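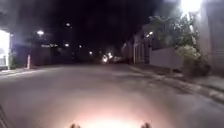

I went to a robot demonstration in August because the flyer promised snacks. There were 24 folding chairs and one bowl of pretzels, so I want it on record that I stayed for the technology.

The company is called Zornton, and the robot is called Starkano, which sounds like a brand of bathroom faucet. It drives itself along the street after dark. Someday it will carry things to people. On demo night it carried a bag of cat litter, for weight.

We gathered at 9 p.m. at the Flasten end of the street and got a talk first. Starkano can go 2 miles on a charge "in real conditions." A man in the second row asked what the unreal conditions were and got a pen. Then they put the robot's own view up on a screen in the tent, and off it went, slower than my mother leaves a party.

I had expected the robot's eye view to be a bit more like the movies. You know, green numbers, a target over every mailbox. What you get is a street at night with its headlight on the ground in front of it. I have driven home from work looking at the same thing for years and never once been applauded.

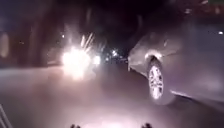 The part I liked best was how the room went quiet whenever a parked car came up on the right. These are grown adults with mortgages. Every time, we all leaned a little to the left in our chairs, to help.

The presenter kept talking through it. The whole unit weighs 225 pounds, she said, and I did the math on my own front fender and leaned further.

Somebody asked how it tells a shadow from a hole. She said that was a very good question, and then she answered a different one, about tires. I've been to enough school board meetings to admire the technique.
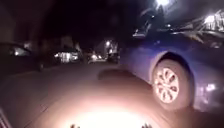 *Silver rim on the right, headlight on the road. Everyone leaning left.*

The walk-along came next. You could sign up to follow the robot for one block, so I did, along with a couple who had brought their dog, Stubbs. Stubbs gave the robot 60 seconds of his full attention and then peed on a hedge. The engineer wrote something down on her clipboard, and I would pay good money to know what.

There's another demo next month, same place. I asked if there would be more pretzels and was told they'd pass it along to the team.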